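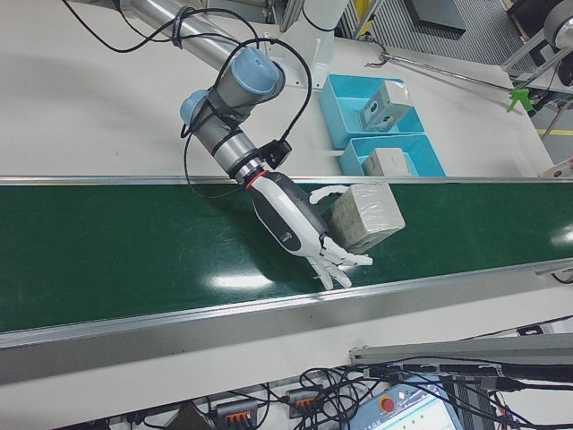 Comparing a multi-finger hand with a two-jaw gripper at the belt

Before you swap a gripper for a hand on a pick station, run both on the same parts for one shift. These are the steps we use on the Ternirley bench, with wrapped blocks going from the belt into bins.

What you need

The arm, already calibrated to the belt. Both end tools with their flange adapters. A set of blocks wrapped in clear film. Two bins. A log sheet, paper is fine.

1. Set the tool weight first

Enter the mass and center point of the hand in the arm controller before you move anything. The hand is heavier than the jaws and sits farther out. If you leave the old values in, the arm will sag at the wrist and every approach will be low. Themis Karamanlidis lost a morning to this in September.

2. Check the cables

Jog the wrist through its full turn at low speed. Watch the loops going to the camera and the hand. They need enough slack to reach both bins, and they must not drag on the belt rail. Strap them again if they do.

3. Teach the approach with the belt stopped

Place one block on the belt. Bring the hand in from the side with the fingers low and the thumb open. Close the thumb over the top edge last. With the jaws, come straight down and close on two opposite faces.

4. Redo the camera exposure

Film and a glossy belt both throw back the overhead lights. Lower the exposure until the block edges stay clear anywhere along the belt. Use the same setting for both tools or the numbers won't compare.

5. Run the picks

Do 44 picks per tool at slow belt speed, then 44 more at normal speed. Write down each miss and what kind it was: no contact, slip on the film, or a drop on the way to the bin. Keep one hand near the emergency stop during the first few.

6. Read the log

Sort the misses by kind before you look at the totals. Slips can often be fixed with finger pads or more grip force. No-contact misses are usually a camera or timing problem, and changing the tool won't help.

Save the hand program under its own name. Noelia Casado keeps the blank log sheets, and finished ones go in the Plalard folder.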